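Trutska, our block-pushing robot

Build gallery by Musa Dauda. Updated Nov 24, 2021

Trutska is the arm Leveo and I have been putting together in the shared shop since March, and it's finally fun to watch! It has a single gray finger and a maple board to work on. The job is sorting colored blocks by nudging them around.

The board and the blocks
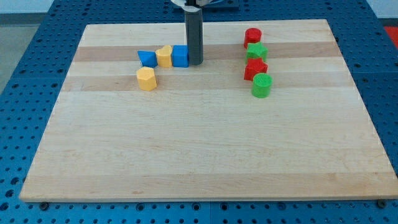 We went through 3 finger lengths before settling on one, and I'm so glad we kept going. The first flexed, the second scraped the wood (sorry, board). The push script is 164 lines now and I can still read all of it!

Down by the reds and greens

Blue and yellow keep to the left, and the finger is over on the right, just clear of the maple. I love how close it gets.
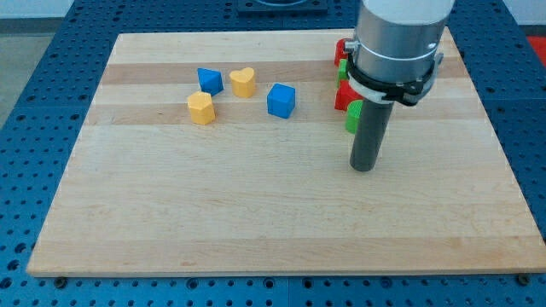 Still to do

Slower approach moves, tidier cables, and a proper name plate.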